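Subject: Re: [penero-dev] Handheld port, frame pacing in level 33

On Tuesday, January 15, 2019, Müzeyyen Yaman wrote:

> The Jondel build drops frames whenever the boss of level 33 fires its spread pattern. Is this the bullet pool again, or the scaler?

The pool. It is capped at 168 objects on the handheld, and the spread pattern asks for more. The overflow path allocates on the main thread. I logged 2246 such calls in one run.

To reproduce:

1. Load the Bozkurt save and choose "Continue".

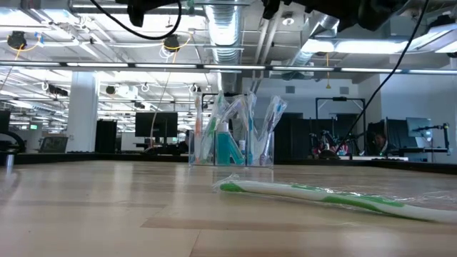

2. Hold fire until the second phase, then stop moving. The stutter starts when the side turrets open.
3. Compare the log with build 51, where the cap was not yet enforced.

The scaler is not involved. I turned it off and the timings did not change.

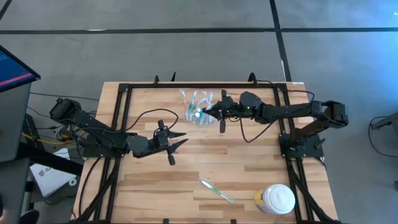 The second boss needs a separate fix. Its two arms share one hit box, so a shot passing between them counts as a hit on both. Lasteck's original arcade code had a box per arm. I would go back to that, with the arms laid out as in the photo: one anchored left, one right, reaching towards each other, and the gap between the fingers of the left gripper left open to shots. That costs one extra test per bullet — acceptable once the pool is fixed.

Patch for the pool is on the November branch. Please test on hardware before merging.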